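3/29/22

Pudunwood live set, mixing notes

Picked up where we left off with the Cheetham recording. Wendy Treloar sent over the second batch of stems last night, 33 files, two of them duplicates of the kick under different names. Deleted the copies and renamed the rest to match our sheet.

The set is one long take, so I set markers at each track change before touching anything. Tempo sits at 122 for most of it and drifts up by the fourth track. Left the drift alone. Warping it made the hats sound papery.

Low end is still the problem. The synth bass and the kick both pile up near 60 Hz. Cut 3 dB from the bass there and set a light sidechain, 10 ms attack. Better on the big monitors, no real change on the small ones. Will check it in the car.

Crowd mics: the left one has a buzz from the 278 second mark until the breakdown. Used the right mic alone for that stretch and widened it with a short delay – passable, though the applause sounds thin.

Vocals on "Menbridge" are clipped in the last chorus. Asked Wendy if the desk feed has a cleaner copy.

Still to do: fades between tracks for the Flotmont version, and a rough master for her to listen to by Friday.

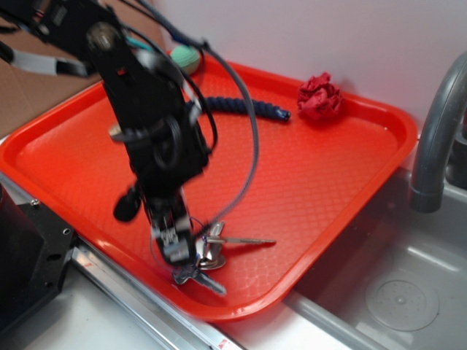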